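Small Plates and the Big Table
Page by Wen-hsiung Chien
4 May 2013

Welcome to this page of my gallery. On the other pages I show mostly gardens and old gates, and this one is for the inside of the house. Several readers wrote to me after the page about the kitchen shelves, and they asked for the small dishes and for the table. I promised to do it before spring and I am late, as usual.

My English is not perfect, so please write to me if a sentence is wrong. Last time a kind lady from Berstead corrected "cutlery" for me in three places, and I was glad.

The table

It is a table of light wood, with long planks that go from one side to the other. The grain is quiet. I like this very much, because on a table with strong grain every small thing gets lost, and most things that we use on it are small. Mr. Hrnčiar made it. He has a workshop behind the old brewery and he does not advertise, you must know somebody who knows him. When I came for the first time he asked me what I wanted to do on the table, and I said, "Everything." He was not happy with this answer. He wanted to know if I would put hot pots on it, if I would cut on it, if children would sit at it. I went home and thought about it for two weeks, and then I came back with a list.

In the end we agreed on a plain top and no varnish that shines. He said that a pale top would show every coffee ring, and he was right. I rub the rings with a damp cloth and a little baking soda, always along the grain, and afterward I dry it with an old towel. The ones that do not go away stay there. My wife puts a bowl of fruit on the worst of them when guests come.

The small dishes

These began with my daughter. When she was three she did not want to eat from our plates, she said that they were "too far." I think she meant that the food was too far from her. So we bought her small plates in Pilo, the household shop near the station, where they kept them on the lowest shelf in many colors. She wanted pink. Next day she wanted blue. We went back for the blue one, and the lady at the counter laughed at us and wrapped it in so much paper that it looked like a lamp.

Now my daughter is at school and eats from normal plates, but the small ones never left. I use them for everything. Olives, the bag from the tea, peeled garlic, screws when I repair something. For breakfast I take one for bread and one for butter, and I find that I eat less butter this way (my wife says that I only walk more often to the refrigerator).

Pink with light blue is a combination I would never choose for myself. In the shop I would take white, or gray. But on the pale wood they look fresh, and when it rains for a week you are grateful for a pink plate.

The cup and the fork

Next to the small plates we keep a small brown cup without any handle. It is straight like a piece of pipe, and it stands very well. I drink strong coffee from it, only a little. It is also good for measuring rice: one full cup for me, one for my wife, one for my daughter, and a half for the pot, as my mother used to say. I don't know why the pot must eat too, but the amount is always correct.

The little wooden fork came from a market in Tirkus, where we spent a few days in July. There was a man who sold only spoons and forks, laid out on a blanket, and he let my daughter choose while I was still asking about the price. We use the fork for pickles and for cheese, and it is never put in hot water for long. When it looks tired I give it a drop of oil, rub it with my thumb and leave it overnight on a piece of kitchen paper.
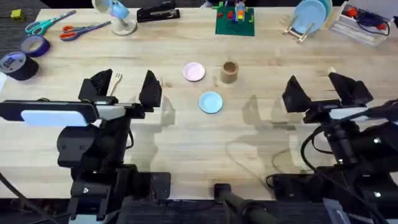
The far side of the table belongs to paper. We made this rule when my daughter began to cut and glue everything, and there was confetti in the soup. The food has its half and the paper has its half, and between them is a border that only I respect. Scissors and tape live on the paper side all year. I tried to keep them in a drawer. It did not work, since everyone takes them out and no one opens a drawer to put them back, and then they were found in the bathroom or under the sofa. On the table they are at least visible.

We have scissors with teal handles and scissors with orange-red handles. The teal ones are for paper only and the orange-red ones may cut anything: string, tape, the plastic bags from the bakery, the stems of parsley. If you cut tape with your paper scissors, the blades become sticky and they start to fold the paper and not cut it. I clean them with a drop of cooking oil on a cloth, then with soap, then I dry them well. Please be careful with your fingers. I was not careful once, and I typed the whole page about the gates with one hand.

About tape

You may think there is nothing to say about tape, but I receive more letters about it than about my roses. The wide black duct tape is for serious work. I have repaired with it a suitcase, a garden hose, the handle of a bucket and one winter boot. It should never touch the table. The glue stays in the wood and Mr. Hrnčiar would hear of it somehow.

The navy blue tape is for pleasant things. My daughter makes borders on her drawings with it, and I put a small piece on the boxes in the cellar which are already sorted. So in our house "blue" means finished. I can say to my wife "the winter shoes are blue" and she understands me, but a guest once looked at me very strangely.

I store the rolls lying on the side. When they stand on the edge they roll away, and always in the direction of the dog.

Some days at the table

I wanted to write a little about how the table is used, because readers asked if we truly eat and work at the same place. Yes, we do. We have no other room for it.

Morning is for the small plates. I set them before the others are awake, with bread and something on the bread. In winter I put the lamp on, in summer the light comes from the yard side and falls across the planks until the sun is over the neighbor's roof. This is my best time for taking pictures too, for those who asked. I don't use a flash. The pale wood gives back enough light by itself, and the colors remain soft.

Afternoon is for school and paper. Last winter we also had a puzzle of 1000 pieces, a harbor with too much sky. It occupied the paper half and then a part of the food half, so that for some weeks we ate very close together on one end. The sky was terrible. We sorted the blue pieces by shape on the small plates, and I recommend this method to everyone. A shallow plate with a low edge holds the pieces well and you can pass it to the other person like a dish of potatoes.

Evening is for whoever comes first. If my wife sews, I read in the kitchen. If I write to you, she takes the good chair.

Questions from readers

Where can I buy the same plates? I am sorry, I don't know it. Pilo changes its goods each season and I have not seen these colors again. Look on the lowest shelves, where the children's things are. If the plate is the size of your hand it will be useful for more than you think.

Do you wash the wooden fork in the machine? No. By hand, quickly, and dry at once.

Is a table with such a light color practical with children? It is, if you are calm. Felt pen goes out with patience. Beet juice does not go out, I tried everything. After 2 years you will not remember what the top looked like when it was new, and then it becomes comfortable to live with.

Can I visit Mr. Hrnčiar? He does not like visits without a word before. Write to me first and I will ask him, but he takes only few orders and he speaks with everybody about the wood for a long time, so bring a free afternoon.

Do you have more small dishes? There are more in the cupboard: a green bowl with a chip, a saucer which lost its cup, and some things from my mother that are too thin for every day. They will get a page of their own when I have finished cleaning the shelf. My mother's dishes need to be washed one at a time with a towel in the bottom of the sink, and for that I want a day when the house is quiet.

The next page will be about the garden bench and the watering cans. If you have sent me a letter and did not receive any answer, please send it once more, I changed the mailbox and a part of the old letters is gone.

Back to the kitchen shelves
Back to all pages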